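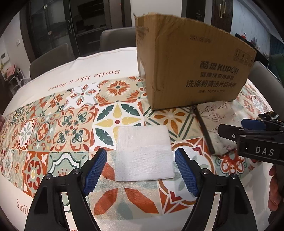
Vasilică Coman asked at the last meeting whether the lunch club could stay open through the winter if the Tornitz grant was paid in two parts. It can, as long as the second part reaches us before the heating bill does. The figures were sent to him separately.

Ploltholm Lunch Club
Progress report to the Tornitz fund, period to the end of June

Meals
We served 137 meals in the period. Soup and a main course are cooked on site, and pudding is bought in. Attendance dropped in the school holidays, when several regulars were minding grandchildren, and picked up again afterwards. The room holds 30 people seated and we have not yet had to turn anyone away.

Kitchen
The old cooker was replaced in April. The new one came from Hrynyshyn, who also took the old one away at no charge. Fitting took longer than planned — the gas pipe was on the wrong side of the wall — and we served cold lunches for 3 weeks. The extra pipework was paid for from our own reserves and is not claimed here.

Transport
This is the part of the plan that is behind. Grokora agreed to lend us a minibus but their insurance does not cover drivers over seventy, and both of our drivers are. One of them has a daughter who is willing to drive and her licence check is under way. Until then people from the far end of the village are sharing lifts, and two have stopped coming.

Spending
Food is slightly under budget and transport is well under, for the reason given above. Laundry is over. We had allowed for washing tablecloths and napkins once a fortnight and they need doing after every lunch. We would like to move about a third of the unspent transport money to cover this, and ask for your agreement in writing.

Next period
Get the minibus running. Renew the food hygiene certificates, which run out in October. Ask members what they want on the winter menu — the fish pie has been requested already.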